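Is a $3,575 benchtop arm worth it for a small shop, or am I being sold a demo?

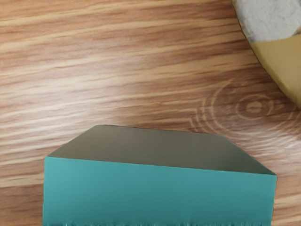

We're a small workshop doing sorting and packing of painted blocks and parts, and I've been asked to put a figure in for July. The quote I have from Grodeck is $3,575 for the arm, with a simulation package from Undus thrown in for the first year. The rep keeps telling me I can "prove the whole job in software" before I spend a cent on hardware. I've been playing with the trial and the job in there is one block on a wooden table, with just one rounded thing off in the far corner. Our real benches have bins, offcuts and somebody's coffee on them.

So what should I budget beyond the quote, and how much weight should I give the simulated results? I don't want to go back in six months asking for more money because the thing can't pick up a block with a scuff on it.

Posted by tallowbench

Rin Hirose
Take the quote as a deposit. The arm is the cheap bit. Things that weren't in ours and probably aren't in yours: a proper mount, a second set of fingers, a camera and bracket, guarding if anyone walks past it, and somebody's wages while it's being set up. Ask Grodeck in writing what's included and what the freight is. Ours came to another $500 and the rep had the gall to call it a surprise.

On the simulation, I'd use it for reach and cycle time and not much else. It'll tell you whether the arm can get over a tall block without clipping it, and that's worth knowing before you bolt anything down. I wouldn't trust it on grip. Friction in those packages is a number somebody typed in. Same goes for the lighting, which is nice and soft in software and horrible under a shop roof at 3 pm.

Also find out what the Undus licence costs in year 2. If they won't put a price on it, leave it out of your plan completely and see if the job still stacks up.

One more thing. Send them a carton of your own parts, the ugly ones included, and ask for an uncut video. We asked 4 suppliers for that and only Vávra did it. We didn't end up buying from them (too dear for us), but I'd ring them first next time.

grommet_77
just get the Bilileck one, cheaper and does the same thing. never had a problem with mine

Pell & daughter
Depends on volume, and you haven't said what yours is. If a person can do the sorting in a couple of hours a day and has other work to go on with, I can't see it paying for itself at any price. We looked at it twice and bought a better bench and a label printer.

If you do go ahead, rent before you buy. Some dealers will take the hire off the purchase price, though read the fine print, as ours wanted the arm back in its original carton with every cable tied. And keep whoever does the job now in the room for the trial. They'll know which parts roll and which ones stick together, and the rep's colourful little block won't show you any of that.

I'd be wary of the cheaper arm suggested above as well. Ask where the spares come from and how long they take to turn up.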